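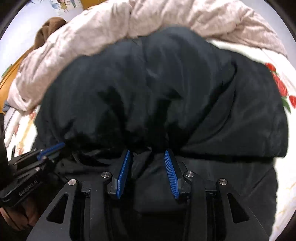
How long should one person work with the hand-held grippers before a break?
At Trellik we set the limit at 33 minutes, and after that the grippers go down for 11 minutes. The clock starts when the person picks them up, also if the first minutes are only practice.

Gallery: good practice for recording in homes

This page belongs to our house rules for people who record household tasks with grippers. The rules were written by Lamisi Agbenyega and Junaid Chaudhry, and the last change was made in August 2024. We kept the text short so that it can be read on a phone, in the bedroom or the kitchen where the work is done.

Bedroom, soft things. A padded black garment on the bed, held by a fold between the two blue finger pads. For thick clothing the rule is to take a fold and close slowly. Please do not pinch at a zipper or a button, the pads get small cuts from it and the cuts are hard to find later.

Both grippers stay over the work surface while the task is running. If you must scratch your nose, stop the recording first. We would like to get one clean short recording more than a long one with a pause inside.

Leave the bedding as the family has it. Do not make the bed nice before you start, and do not pull the sheet flat between two attempts. Ekow Yakubu asked us to write this clearly, after a week in April when 93 recordings were sent back from the checking step – every one had the same smooth bed.

Before the first task in each room, ask the person who lives there what may be touched. Write the answer on the Vuvia form in their own words. Letters, medicine and photographs of the family are put away by them and never by us.

Clean the pads with a dry cloth when you change rooms. Wet cloth only on the plates, and never near the joints.

A failed grip is kept. Mark it with F in the log and try again from the same starting place. Our set has now 2,581 bedroom recordings, and the failed ones are counted in this number.

Questions about the rules go to Afshin Bakhtiari. For a gripper which does not close evenly, write to Dede Yakubu and put the number of the pair in the subject line. The kitchen gallery is still in preparation, the part about knives is with Junaid for a second reading.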